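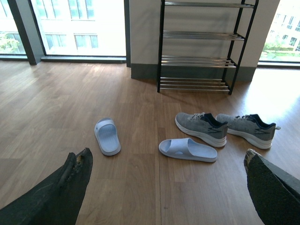 Slides, sneakers and a shoe rack on a light wood floor.

Frequently asked questions: entry storage and shoe racks
Last updated 12 March 2026

Ordering and stock

Do you have a showroom?
Yes. It is in the Hetow industrial estate, behind the tile warehouse, with parking out the front. Most of the current racks, benches and hooks are on display. If you want to see a particular colour, ring first, as we don't keep every finish on the floor.

Can I order by phone?
You can, but we will email you a payment link. We don't take card numbers over the phone.

What is the difference between the Toprak and the Gasine?
The Toprak is an open metal rack for the floor. It comes flat-packed and the tiers are fixed. The Gasine is a closed cabinet with tilting drawers, and it has to be screwed to the wall. The Toprak suits shoes that are worn every day and need air. The Gasine is shallower and looks tidier in a narrow hallway, but it won't take boots above the ankle.

Is the older Toprak in cream still available?
No. Cream was discontinued last August. We still have cream touch-up paint and end caps for people who own one.

Choosing a size

How wide should a rack be?
Measure the shoes before you measure the wall. A pair of adult runners takes up a bit more width than people expect, and work boots more again. Line up what you actually wear in a normal week on the floor, heels together, and measure the row. Leave out anything that could live in a wardrobe.

The wide Toprak is 1000 mm across. The narrow one is made to order, so send us your measurement and we'll tell you whether it can be done.

How much clearance do I need behind the front door?
Open the door as far as it goes and mark the floor at its outer edge. The rack has to sit clear of that mark, with a little extra for toes that stick out. Check security screens too if they open inwards.

Will a rack fit under my window?
Measure from the floor to the underside of the sill or architrave, whichever is lower. Allow for blinds and cords. Leather and some foam soles don't do well in strong afternoon sun, so on a west-facing wall we would put the rack between windows or on the other side of the entry.

How deep is the Gasine?
200 mm with the drawers closed. They tilt out further when open, so stand in the hallway and work out where you'll be standing when you use it.

Floors

Will a metal rack scratch a timber floor?
Bare metal feet can. Every Toprak is supplied with rubber caps, and these should be fitted before the rack is stood up. Grit is the bigger problem. It gets under the caps and is dragged when the rack is moved, so lift the rack when you sweep.

Can I use stick-on felt pads?
Felt is fine in a bedroom. In an entry it picks up water and sand and comes away in a few months. Stay with rubber there, and check with your flooring supplier if you have vinyl, as some rubbers stain it.

The rack rocks. Is it faulty?
Usually not. Loosen all the bolts half a turn, press down on the top tier, and tighten again from the bottom up. If it still rocks, try it somewhere else in the house. Old floorboards are seldom level, and a thin packer under one foot will fix it.

Wet and dirty shoes

Can I put wet shoes on the rack?
On the Toprak, yes, with a tray underneath. Don't put wet shoes in the Gasine. There isn't enough air movement and the drawer linings will go mouldy.

What is the best way to dry runners?
Take out the insoles and laces, stuff the shoes with plain paper and change it once it is damp. Leave them in the shade somewhere with moving air. Heaters and clothes dryers can soften the glue in the sole.

How do I clean rubber or foam slides?
Warm water, dishwashing liquid and an old nail brush. Rinse well, as soap left on the footbed is slippery. Bleach will turn most pale colours yellow.

My cupboard smells. What can I do?
Empty it and leave it open for a day. Wipe the inside with white vinegar diluted with water, then dry it. Bicarb in an open dish helps with what is left – replace it monthly. If one pair is the cause, washing the insoles will do more than anything you put in the cupboard.

Assembly and safety

How long does the Toprak take to put together?
Half an hour with the hex key in the box. It is easier with two people when you get to the top tier.

Do I have to fix it to the wall?
The Gasine, always. The two-tier Toprak can stand free. Taller ones should be fixed, particularly if you have small children. The bracket is in the bag with the bolts. The screws supplied are for timber studs. For plasterboard or brick you will need to buy suitable anchors from a hardware store.

I rent. Is there an option without drilling?
Choose the two-tier Toprak. Please don't use adhesive strips to hold a taller rack or a cabinet.

I've lost a part.
Email us the code printed on the instruction sheet and the letter of the part. Bolts and caps are posted free. Shelves and drawers are charged at cost plus postage.

Delivery and returns

Where do you deliver?
Anywhere in Australia with a street address. Metro orders normally leave within two working days. Regional orders go by a second carrier and can take around 1000 minutes of road time on the longest runs, so please allow up to two weeks.

Can I return a rack if it doesn't fit?
Yes, within 30 days, unassembled and in its carton. You pay the return freight. Made-to-order sizes can't be returned for change of mind. Your rights under Australian Consumer Law are not affected.

How do I contact Sastell?
Email is quickest. Use the form on the contact page and include your order number if you have one. Letters and parcels can be sent to PO Box 387, Hetow.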